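# Stistar's fingertip trials move into the bedroom

Wed 8 February

The hand-held gripper group at Stistar has started the part of its fingertip comparison that everyone on the project has been waiting for: bedding. After a first stretch on cups, cutlery and cardboard boxes, the team has carried its tools into a furnished apartment and is spending the next few weeks on cloth, which is about the least cooperative thing you can ask two fingers to hold.

The question is a simple one to ask. Stistar uses two-finger grippers that a person holds and works by hand, one in each hand, with a camera looking down over the fingers. The recordings are used to teach robot arms the same chores. So far the group has stuck with one fingertip pad for everything. Now it is trying four, all of which fit the same linkage, and it wants to know which one people can do the most with before an order goes in for the arms.

"I'd been asking for the cloth round since June," said Fionnuala Hennessy, who planned the trials and does a good share of the folding herself. "A box is a box. You close on it and it stays put. With a pillowcase you touch one corner and the whole thing rearranges itself, and you have to decide all over again where to go in. I love it. I could do it all day, and this week I pretty much have!"

The four pads differ in shape and in how much they give. Two are tall and narrow toward the tip, one in a firm rubber and one in a softer mix. A third is wide and flat, closer to a spatula. The fourth has shallow grooves across the face and comes from Gosunell, a small molding shop that has been sending parts over in padded envelopes with handwritten notes on the hardness. Each operator works through the same list with each pad: lift a corner, pinch an edge, pull a fold straight, turn the piece over, bring two corners together. Then the pads are swapped and the list starts again.

The plan calls for 700 recorded attempts in all, and the first 301 were in by Tuesday night. Edivaldo Queiroz, who looks after the hardware, said the pace surprised him. Swapping a pair of pads used to mean two screws per finger and a certain amount of crawling around looking for the one that got away. He redesigned the mount over the winter so that the pad slides on and locks with a quarter turn, and a full change on both hands is now done in 90 seconds.
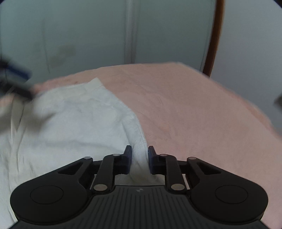 Edges and corners are where the pads have drifted apart. On a thick fold almost anything works, and the operators say they can hardly tell the four from one another. On a single layer lying flat, the wide pad tends to push the fabric ahead of it, and people end up scooping. The tapered ones get underneath more easily, but they hold less of the cloth once they have it, so a heavy sheet can swing and twist around the grip. The grooved pad has fans and doubters in equal measure. Muthu Varma, one of the operators, likes how it bites on cotton and grumbles that it lets go late, dragging the corner along after he has opened his hand.

Varma has also turned up something the plan didn't account for. Operators change their wrist angle to suit the pad, sometimes quite a lot, and a few of those angles are awkward for the arm that will have to copy them. A pad that feels great in the hand could turn into a headache later on. The group now replays a handful of clips on the arm each evening to see which motions carry over, and Varma says he has become a much less fancy folder as a result.

Cameras are getting a look as well, on a smaller scale. The team has two lenses on hand, a very wide one and a more moderate one, and is running both with the softer tapered pad only. The wide lens keeps more of the bed in view, which helps when one hand is working well away from the other. The narrower one shows the threads and seams better. Sebastián Vergara, who trains the control models, was leaning toward the wide lens before the trials and still is. "Seeing the far corner matters more to me than seeing the stitching," he said. "But ask me again when I've got the whole set, because pale sheets are rough on a camera and I've been wrong about that before."

The controller side is staying put for this round. Everything that gets replayed goes through Prestus, the group's own software, in the version it froze before the first cup was picked up. Vergara would have liked to slip in a newer one with smoother finger closing, and was talked out of it so that the cloth results can be set next to the earlier ones.

Bedding was picked over towels and shirts for the first cloth session mainly because of its size. A big piece calls for both hands, often far apart, and it makes people move their feet. Towels come next, then T-shirts, then a bag of odd things that Hennessy has been filling on her own time and will not let anyone look into. It weighs over 100 ounces and something in it has a zipper.

Mechthild Marti, who runs the lab, plans to share the scores for all four pads along with the drawings for the quarter-turn mount, so that other groups with the same kind of tool can print one and try it. She is also keen to hear from anyone who has worked with stretchy fabrics, which the current list barely touches. Fitted sheets in particular have been left out for now. The operators took a vote on it, and the vote was not close.

An open afternoon is set for later in the trials in the Ramasamy building, second floor, where visitors can pick up a pair of grippers and have a go at a pillowcase themselves. Sign-up will be posted on the lab's door and in the weekly bulletin.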